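The Drawer of Mystery Cords
14/12/2018

I have moved house 6 times as a grown-up, and every single time the same shoebox has come along for the ride. You have one too, I bet. Mine lives in the bottom kitchen drawer now, and it holds every charger, lead, adapter and extension cord I have ever been afraid to throw away.

It started in 2000, when I bought a little Brivari answering machine for my first apartment. The machine died within a couple of years. The power cord, though! The power cord was perfectly good, so into the box it went, and that was the beginning of the end. Since then I've added the charger for an Endavier electric toothbrush (gone), two leads for a camera I gave to my niece, and a thing with a round plug at both ends that I have never once been able to match to anything.

This October I finally dumped the lot on the living room rug. My plan was to give it an hour. I was still sitting there when it got dark, with a cold cup of coffee and the dog asleep on the printer cables.

I should say that I'd already asked around before I started. There's a repair shop down in Darkmont where they let you bring in a bag of old leads and they'll tell you what's what, for free, as long as you don't come in on a busy afternoon. The woman at the counter picked up my round-at-both-ends thing, turned it over, and laughed. She didn't know either. She did teach me to read the tiny print on the plug, the part that gives the volts and the amps, and that alone cleared out a third of the box. If the print doesn't match anything you own, out it goes.

The next thing I learned is that I can't coil a cord to save my life. I've always wrapped them around my elbow, like my dad did with the garden hose, and apparently that puts a twist in every loop and wears the wire out from the inside. You're supposed to let the cord fall into big easy circles, the way it wants to go, and then tie it once, loosely. I practiced on the vacuum cleaner. It took me a whole evening and I got pretty smug about it.

Then came labels. I bought a pack of 200 stickers from Obi, which was wildly optimistic, and wrote on each one what the cord belonged to. Kitchen radio. Old laptop. Christmas tree, front window. I ran out of certainty long before I ran out of stickers, and a fair few just say "Probably the lamp?" Those get one more year.

What's left fits in half the shoebox, and the rest went to the recycling place with the dead batteries. I've moved on to the mess behind the TV, where everything is plugged into everything else and I'm scared to pull on any of it. My new rule back there is to leave slack. A cord that has to turn a corner or get moved around needs a nice wide curve, like the loop in that thick black and cream-yellow bundle beside the orange-brown joint, and I had mine stretched tight as a clothesline from the wall to the speaker. I've bought a longer one. The short one is in the shoebox, with a sticker on it.

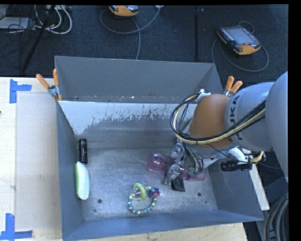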